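Robots and the people who wipe them down

Posted Friday, March 11, 2022

I'll say it straight off. We spend far too much on clever software and next to nothing on the person with the hex keys. I've looked after the coffee cell at Zesia for long enough to have opinions on this, and after the last argument in the corridor I said I'd write them down. So.

The cell is a small thing. One arm, one two-finger gripper, a camera at the wrist, a table, a capsule machine. It is meant to fetch a glass, put it under the spout, get a coffee out and park the glass on the tray. Visitors love it. Managers love visitors. And every time it stops, the first thing anyone says is "is it the model?" No. It's hardly ever the model. It's a screw, or a cable, or somebody moved the tray.

I keep a log. 262 entries as of this week, going back to last May. I went through the lot on the train and sorted them, badly, with a highlighter. 102 were things out of place. Table knocked, tray shifted, machine pushed back to get at the plug. A good lump were fasteners working loose at the fingers or the bracket. Cables after that. Then a long tail of rubbish I can't even read my own writing on. Entries where the software was truly at fault: 22. And most of those were the same fault, logged over and over while we waited for the fix.

So why does all the money go to the 22?

Partly it's that nobody gets a promotion for tightening a screw. I understand that. But it's also how these cells get handed over. Ours came from Pintér with a very good manual for the arm and one page, one, for the fingers. No torque figures. No word on how often to check them. The page says "inspect regularly". Regularly! I could inspect it every leap year and be in the clear. 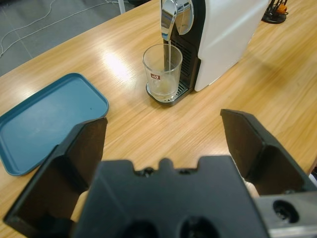
Fingers first, then, as I get asked about these the most. They're a wear part. Treat them like one. Open them all the way, look at both tips from the camera's side and compare them with your reference picture from the day they were fitted (you did take one, didnt you). They should sit as a pair. If one leans, stop there and fix that before you touch a single number in the software. I do the check with the machine running and a glass under the spout, stream going, because then I've got a proper target in view between the two fingers and can see what the camera sees during a real pour. Glare matters as well. There's a pale washed-out patch on the wood between the blue tray and the glass, from the lights overhead, and if you only ever check your camera with the lamps off you will never learn what that does to you.

Which brings me to clear glass. People who set up demos with clear glasses want their heads looking at. You see the black vents of the machine straight through the side. Fine for us, we've got brains and two eyes. Less fine for one small lens. I asked for solid mugs. I was told glass looks better. It does look better. It also gave me a good share of my evenings this winter.

Anyway. The weekly round, as I do it, no warranty given:

Power off at the wall and the arm parked. Not paused. Parked.
Wipe the fingers, inner faces especially. Dust and scuffs hide cracks.
Every screw you can reach on the palm and the bracket. Paint mark across head and body, so you can see at a glance if one has turned.
Lens cloth on the camera. A proper one, not your sleeve.
Cables, the whole run, with your hand as well as your eye.
Drip tray out, rinsed, back in square. It sits a hair proud if there's grit under it and then your glass height is wrong.
Tray against its marks.
6 dry runs, no water, before anyone gets a coffee.

That's it. It takes less than a lunch break. I have had to fight for that slot every single month, because it's "downtime". Breaking down in front of the visitors from Stukunham was downtime too, only with an audience.

The other thing I'd change is who gets to say no. At the moment I can write in the log that a finger is worn and the cell gets run anyway, because there's a demo at two. If you wouldn't let a van out with a bald tyre you shouldn't let a gripper out with a loose one. Small stakes here, I know, it's coffee. But people learn their habits on the small cells and carry them to the big ones.

And buy spares. Two pairs of fingers, in a drawer, in the building. We waited on one pair while a whole team of well-paid people had nothing to test on. I'd love to see that bill.

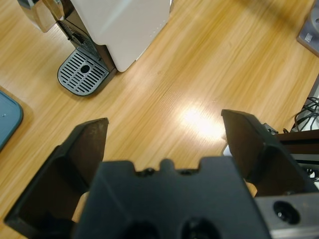
Kibet Mushi read a draft of this and thinks I'm being unfair. The fixed marks and the paint on the screws are only needed, he wrote back, because the software is too fussy; a decent system should cope with a tray that has wandered a bit, and every hour spent squaring things up is an hour spent hiding that weakness from the people who could mend it. He also said my highlighter sorting would not survive a second reader, and that half of the "out of place" entries ought to count against the software.

Hm. He has a point on the sorting. If you call a shifted tray a software fault then my 22 goes up a lot, I'll grant that. But I don't see how it helps with a loose finger. No amount of cleverness picks up a glass with a part that's moving about on its own. And if you want to know how well the thing copes with a wandering tray then you move the tray on purpose, by an amount you wrote down, on hardware you checked that morning. Otherwise you're testing two things at once and learning niether.

We've agreed to try it his way for the tray and mine for the screws. The folk at Tastorham have a near enough identical cell and want to do the same, so there'll be two logs to compare. I've asked them to use a spreadsheet. My handwriting stays here.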